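The Salt Ledger, by Folke Westerberg
Reviewed in Fiction, Speculative
Paperback and e-book, Grosier Press

I should say up front that I don't get along with novels that come with a map. The Salt Ledger comes with two, plus a family tree in type so small I took it for a printing error. I read the whole thing anyway, on a train to my sister's and then at my sister's, to her visible annoyance.

The setup is good. In the harbor city of Barredo, the dead are allowed to come back for one night, provided their debts are paid. Ines Brivville, a junior clerk in the records office, finds an account that was closed 40 years before the man who owed it was born. She tells her supervisor. The supervisor tells her to take Friday off. By Saturday morning the supervisor is a portrait in the hallway, and everyone in the office claims he has been one for years.

That's chapter one, and I would have followed Ines anywhere. Westerberg follows her to the archive and leaves her there for 38 pages. I like an archive as much as the next person, but I now know the filing rules of Barredo better than those of my own county, and I once worked for my own county. 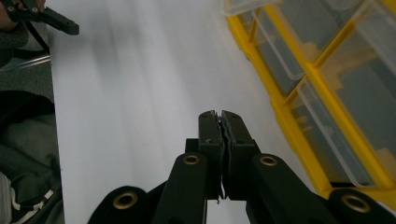
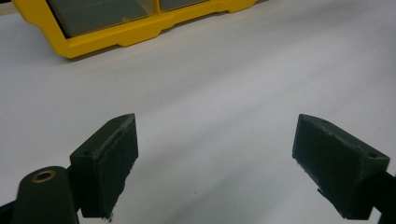
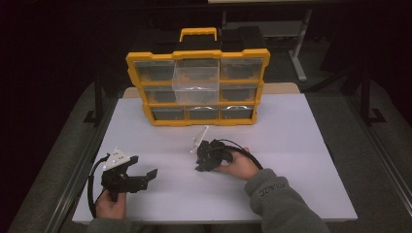
Things pick up once the ghost arrives. Matthias Veltstead has been dead for a generation and has opinions about it. He's vain, he cheats at cards, and he is under the impression that Ines is his lawyer. Their scenes together are the best thing in the book. There's an argument over a boiled egg that goes on for most of a chapter, and I read it twice, the second time out loud (see annoyance, above).

The romance is another matter. I don't object to a woman falling for a dead man, and the living ones in this book are no great temptation. I object to the weather. Every time these two get near a doorway it starts raining, and by the third storm I was checking the map to see if Barredo had drains.

Westerberg can write a sentence, though. He's dry and quick when he trusts himself, and he has a nice way of letting a horrible thing happen in the middle of a paragraph about lunch. When he doesn't trust himself he reaches for the prophecy. There are 8 verses of it, they rhyme, and they turn up again in full at the back in case you'd gotten over them.

The ending I'm still arguing with. The sum on that closed account is 2,369 crowns, a figure we've been staring at since page five, and the explanation for it is clever enough that I went back to check it. It holds up. Then there's an epilogue in which a character I had forgotten gets married to a character I had never noticed. Presumably they're on the family tree.

A word on the edition. The paperback is thick and the spine gave up on me before Ines left the archive, so my copy now comes in two volumes. The e-book is probably the better buy, except that the maps come out as gray smudges. I didn't miss them.

Would I read the sequel? It's due in October, it's called The Salt Heirs, and I've already asked the library to hold it for me. Three and a half stars, with the half going to the egg.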